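Cleaning and caring for white worktops and tables

White surfaces show everything: tea rings, pencil, rubber marks from the feet of appliances, and the grey film that builds up when a cloth has been used once too often. Most of it comes off with washing-up liquid and warm water. The notes below cover what to do when it doesn't, and how to avoid making the surface worse.

Identify the surface first

Painted wood, melamine, laminate, solid acrylic and lacquered board all look much the same from a distance. Look at the underside or an unfinished edge. Laminate shows a thin dark or white layer over board. Solid acrylic is the same colour all the way through. Paint will usually show brush or roller texture under a low lamp. If you can't tell, treat it as paint, the least forgiving of the group.

Routine cleaning

Brush or vacuum off grit before any cloth touches the surface. Grit under a damp cloth is the main cause of fine scratches, and on white these fill with dirt and read as a general dullness.

Use 4 drops of washing-up liquid in a litre of warm water. More soap than this leaves a film. Wipe in straight, overlapping passes, wring the cloth out often, then go over it with plain water and dry with a second cloth. Leaving it to dry by itself gives water marks in hard water areas.

Gloves are worth wearing for anything stronger than soap. Thin rubber gloves are fine for washing; knitted work gloves soak up liquid and hold it against the skin, so keep those for dry jobs such as moving or sanding.

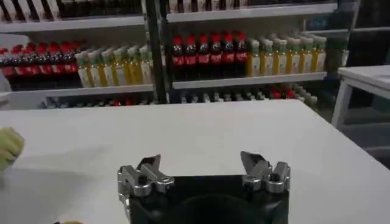
White tabletop, with a work glove at the left.

Tea, coffee and turmeric

Mix bicarbonate of soda with water to a soft paste, spread it over the stain and leave for 30 minutes. Lift it off with a plastic scraper and rinse. Do not scrub while the paste is in place – bicarbonate is mild, but it is still an abrasive and will take the shine off gloss paint.

Turmeric fades in daylight. If the table can be moved to a window, leave it there for a few days before trying anything else. Bleach works on some laminates and yellows others, so test under the table first.

Ink and marker

Surgical spirit on cotton wool, dabbed and lifted, changing the cotton wool each time it picks up colour. Rubbing spreads the ink. Keep spirit away from acrylic, which can craze, and from emulsion paint, which it softens. Open a window and put out the pilot light if there is one.

Scuffs and metal marks

Grey lines left by pans, tins and tools are usually metal deposited on top of the surface, and not scratches. A drop of cream cleaner on a damp cloth will lift them. A clean pencil rubber also works on small ones.

For true scratches in solid acrylic, wet 300 grit paper used lightly, followed by finer grades, will level the surface. Never do this on laminate or melamine. The coloured layer is thin and cannot be put back.

Yellowing

Oil-based white paint yellows in the dark and under objects left standing. Cleaning has no effect on it. Repaint with a water-based satin, after a light rub down and a coat of primer. Allow each coat the full time on the tin, and longer in November if the room is unheated.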